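Assunto: Re: [percepcao] pose da garrafa salta quando a base sai do campo de visão
De: Kiran Pathak
Para: lista percepcao
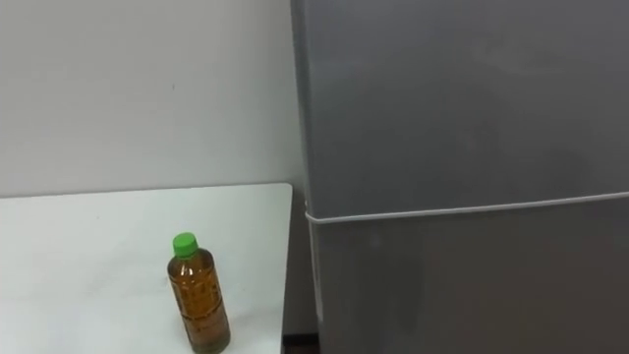

Vista da câmera da cabeça: garrafa de tampa verde na mesa branca, geladeira cinza à direita.

Oi, Gunnel e demais,

Em domingo, Gunnel Björklund escreveu:
> Atualizei o nó de pose para a versão da Stardale e a altura estimada
> da garrafa passou a saltar 9 cm entre quadros seguidos. O planejador
> rejeita a pega e volta para a posição inicial. Com latas não acontece.
> Alguém mais viu isso? O log para no quadro 2865.

Vi, e consegui reproduzir aqui. O ajuste do cilindro usa a borda inferior da máscara como base do objeto. No quadro que anexei, a base da garrafa fica fora da imagem, e o nó toma o limite da imagem como ponto de contato com a mesa. Qualquer movimento pequeno da cabeça muda a altura estimada.

O material piora as coisas. O plástico é transparente, o rótulo também é quase todo transparente, e a profundidade nessa região vem cheia de buracos. A tampa é opaca e segmenta bem.

O que mudei no meu ramo:

- se a máscara toca a borda da imagem, o nó marca a base como desconhecida e não ajusta a altura por ela;
- o eixo passa a ser estimado pela tampa e pelos ombros da garrafa;
- a base vem da interseção desse eixo com o plano da mesa, que já temos no mapa;
- o planejador só recebe a pose depois de 3 estimativas consistentes.

Rodei 30 repetições do log da Gunnel e o salto não apareceu mais. Ainda não testei no braço.

Falta resolver o volume de colisão. A geladeira entra como uma caixa só, e o vão estreito entre ela e a mesa some na voxelização. Por enquanto deixei assim, é conservador.

O patch está no repositório Jodell, ramo base-desconhecida. Comentários são bem-vindos antes do merge.

Kiran

Comentários (3)

Auður Lykkegaard
O limiar de consistência é parâmetro ou está fixo no código?

Kiran Pathak
Fixo. Passo para o YAML hoje à noite.

Roald Lindholm
Apliquei na célula da Rolldale. Compila, mas o teste do plano da mesa falha se o mapa ainda não foi publicado. Abri um ticket.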